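Television Owes Its Studio Audiences Better Treatment

Opinion
19/02/2018

Anyone who has sat in the seats at a daytime talk show will know how the afternoon goes. The tickets are free. The doors open well after the time printed on them. A warm-up performer teaches the crowd when to clap, and the crowd claps, many times over, often at nothing, so that an editor will have enough applause to work with. Three hours later everyone is thanked and shown to the car park.

It is a familiar bargain and most people enter it cheerfully. This publication has no quarrel with the form itself. The talk show remains one of the few places on television where ordinary viewers are invited into the building, and programs such as Meltance have kept that tradition going at a time when much of the industry would prefer to record in an empty room and add the laughter later. Our concern is with the terms on which the public is let in, which have worsened by degrees while the programs themselves have grown more polished.

The first matter is overbooking. Networks issue more tickets than they have seats because they assume that a share of ticket holders will not turn up. Airlines do the same, but an airline that leaves a passenger at the gate must make some kind of amends. A family that has driven in from Mesham for a taping and is turned away at the door receives an apology and, with luck, a place in the queue for another date. In October the producers of Meltance issued 3,000 tickets for a week of special episodes and gave no public account of how many of those people were seated. The figure ought to be easy to supply. A program that can tell its advertisers how many people watched a segment can surely tell its audience how many were sent home.

The second matter is consent. The release form now handed out at the Bullon studios runs to 3 pages, in small type, and is presented to people who are standing in a line with their telephones already sealed in a bag. It permits the network to use a person's face and voice in any program, in any country, for as long as it likes. Few people read it. Fewer still would feel able to refuse to sign, having waited since morning. A form of this kind should be sent out with the ticket so that it can be read at the kitchen table, and it should state in plain words whether a reaction filmed during one interview may be cut into another.

That last point deserves more attention than it gets. Viewers at home take a shot of a weeping or laughing audience member as a response to what has just been said. In practice the shot may have been recorded earlier, during the warm-up, or in answer to a different guest altogether. Entertainment programs are not news programs and should not be held to the same standard. Even so, a person who is shown laughing at another person's misfortune has been made to appear unkind, and has a fair grievance if the laughter belonged to a joke about parking.

The third matter is the use of gifts. Giveaways have been part of daytime television for decades and they plainly bring pleasure. They have also become a tool for filling seats on slow days. When Han moved its celebrity quiz to the midweek schedule, it promised a gift worth $100 to each person in the studio, and the queue grew accordingly. There is no harm in generosity. There is some harm in leaving people to discover afterwards that the gift is a voucher with conditions attached, to be spent with a sponsor whose name was mentioned throughout the broadcast.

Defenders of the present arrangements will say that no one is forced to attend. They will add that production is costly, that guests cancel without notice, and that a half-filled studio looks dreadful on screen. All of this is fair. A taping is a workplace, and much of the delay that the public puts up with is caused by problems that no producer could have foreseen. Our argument does not depend on perfect punctuality. It asks for candour where candour is cheap.

A ticket should carry an honest finishing time, and should say whether it guarantees a seat. Those turned away should be given priority at a later recording in writing, with a date they can choose. Water and seating should be provided in the queue as a matter of course, particularly in summer, when the line outside Bullon stretches along a wall with no shade. Older patrons and those with a disability should not have to ask a junior member of staff for permission to sit down.

None of these measures would alter what appears on screen. They would cost a major network very little when set beside the fee paid to a single headline guest. The industry bodies that license recordings in public venues already have the means to make such conditions a normal part of approval, and they should begin with the programs that draw the largest crowds.

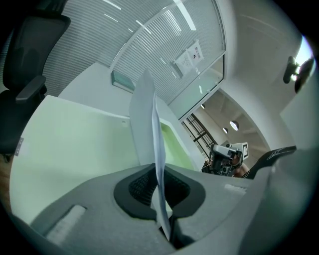
The networks, for their part, need not wait to be told. Meltance returns to the studio for its new season shortly, and its ticket page has yet to be rewritten. A clear statement on seating, printed where applicants will see it before they book, would be a sensible place to start.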